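Bench Notes: Stripping a Tower Before It Goes on the Parts Shelf

6/26/23

The Broranwood surplus lot came in with more desktop towers than we have shelf space for, and the plan is to break most of them down for spares. This item covers the order of work for the tower cases, the points where parts have been damaged in past teardowns, and what the parts shelf will accept. It replaces the sheet dated April. The small form factor machines follow a different sequence and will be covered separately.

Preparation

Disconnect the power cord and every external cable. Hold the power button in for 6 seconds with the cord out. Check the optical drive for a disc, which can be released with a straightened paper clip in the pinhole if the tray no longer responds. Record the asset number from the case in the Kikura log before anything is removed. A board that reaches the shelf without a Kikura entry is treated as untested and goes to the bottom bin.

Lay the case on its side with the removable panel facing up. Do not work on a standing tower. The cooler on these machines is heavy enough to flex the board once its screws are partly out, and a dropped screw in a standing case ends up under the power supply.

Wear the wrist strap and clip it to bare metal on the chassis. Painted surfaces do not count.

Order of removal

Memory comes out first. Open the latches at the ends of the slot and let them lift the module. Do not pull on one end. Hold the module by its short edges and move it directly to a slotted holder or an antistatic sleeve. Modules are not to be stacked or left lying on the table. Mixed sizes are common in this lot, so read the label on each module and do not assume that a pair in adjacent slots matches.

Expansion cards are next. The blue latches on the rear wall release the card brackets, and the long slots have their own catch at the inner end. Both have to be open before the card moves. On two of the boards already on the shelf, the catch was snapped off by someone who had opened only the rear latch. Those boards work, but a heavy card will not stay seated in them.

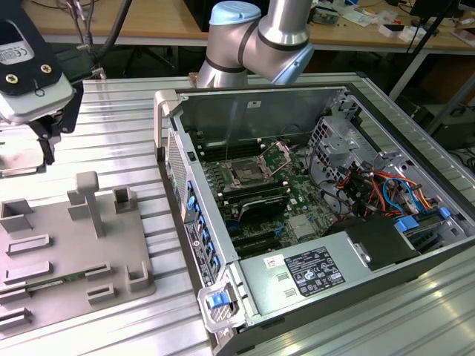 Blue plastic on this style of case marks a part that is meant to be moved by hand. If a part is not blue and does not move, look for a screw. Prying is how most of the bent brackets in the scrap bin got that way.

Disconnect the drive cables before the drives are slid out. SATA data plugs with a metal clip must be pressed at the clip. Those without one pull straight back. Do not rock the plug from side to side, as the plastic tongue on the drive breaks easily and the drive is then scrap. Leave the cable bundle in its routing until all of the drives are out. It is much easier to trace a power lead to its connector while it is still in place.

Drives go to the wiping station in the tray with the orange tag. They do not go on the parts shelf, whatever their condition.

Processor and cooler

Loosen the cooler screws in a cross pattern, a few turns each. If the cooler does not lift when all of the screws are free, turn it slightly to the left and right until the paste lets go. Pulling hard can bring the processor up with it on some sockets. Clean the old paste from both surfaces with isopropyl alcohol and a lint-free wipe.

Unhook the socket lever and raise the retention frame fully before lifting the processor. Lift it straight up by the edges. With the processor out, the socket contacts are exposed and nothing should pass over them: no tools, no loose cables, no sleeves. Fit a plastic socket cover, close the frame over it and lock the lever. Covers are in the drawer marked Jurić, with the spare standoffs. There are 400 in stock, so there is no case for leaving a board without one. Bent contacts have been the largest single cause of rejected boards this year.

Power supply

The supply comes out whole. Release the main board connector and the processor power connector at their latches, then remove the rear screws. Do not open the housing for any purpose. Units rated below the shelf minimum go straight to the recycler, and the rating is on the specification label. Note that these supplies are not always interchangeable with standard units, even where the screw holes line up. Tie the leads and write the tower model on the tape.

What the shelf accepts

Boards: socket cover fitted, no swollen capacitors, all slot catches present, log entry complete.
Memory: sleeved singly, size written on the sleeve.
Power supplies: leads tied, model marked, fan turning freely by hand.
Ducts and shrouds: accepted only with their clips intact.
Cases: only if the side panel and all latches are with them. We have 14 complete cases at present and will take no more until some have gone out.

Side panels should be taped to their own case. Panels from the two tower generations look alike and will not close on each other.

The Drornomari test rig is available for checking boards after teardown. Bring the board with its own processor and one known good module. Results are to be entered in the log the same day, including failures, with the beep or light code if there was one.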